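Skerer Drawers: data card

Version dated November 9, 2025. Maintained by the Bredberg group.

Summary
Skerer Drawers is a set of 2000 simulated episodes of a two-armed robot working at a small chest of drawers. It was built to test one household chore, opening a named drawer, under changes of wall texture and lighting. All data is rendered. There are no real-world recordings in this release.

Task
The policy receives a head view and a short instruction such as "open the blue drawer." Only one arm is needed. The other may be held anywhere clear of the furniture.
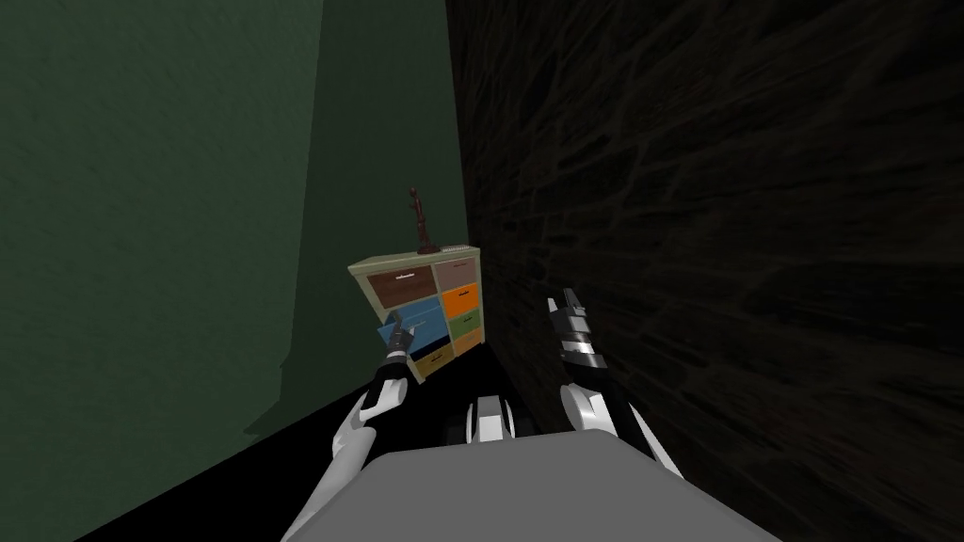
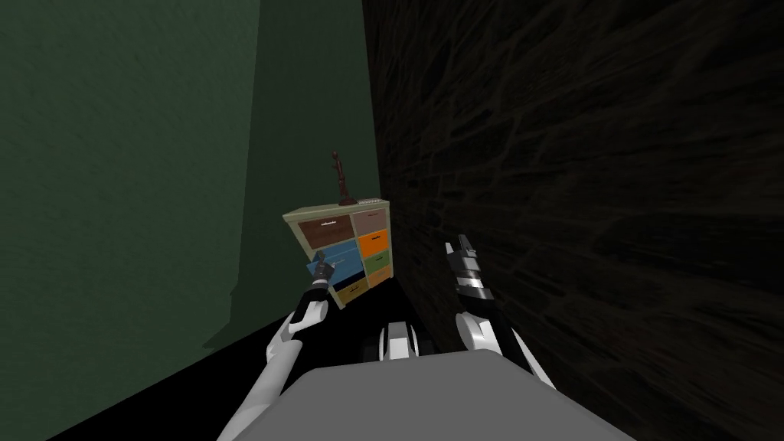 Head view, left gripper at the blue drawer, right gripper raised.

Splits
Training uses 13 wall textures. The test split uses textures that do not appear in training. Episodes that end in a simulator fault were removed in May.

Known limits
Drawers are empty and slide without sticking. Contact friction is set to one value for all drawers. Results should not be read as evidence that a robot can put away laundry or clear a kitchen. The Lotow baseline opens the correct drawer in most training layouts and drops sharply on dark walls.

Evaluation
Run 24 trials per drawer with the Wattanapong scoring script. Report wrong-drawer errors separately from missed grasps.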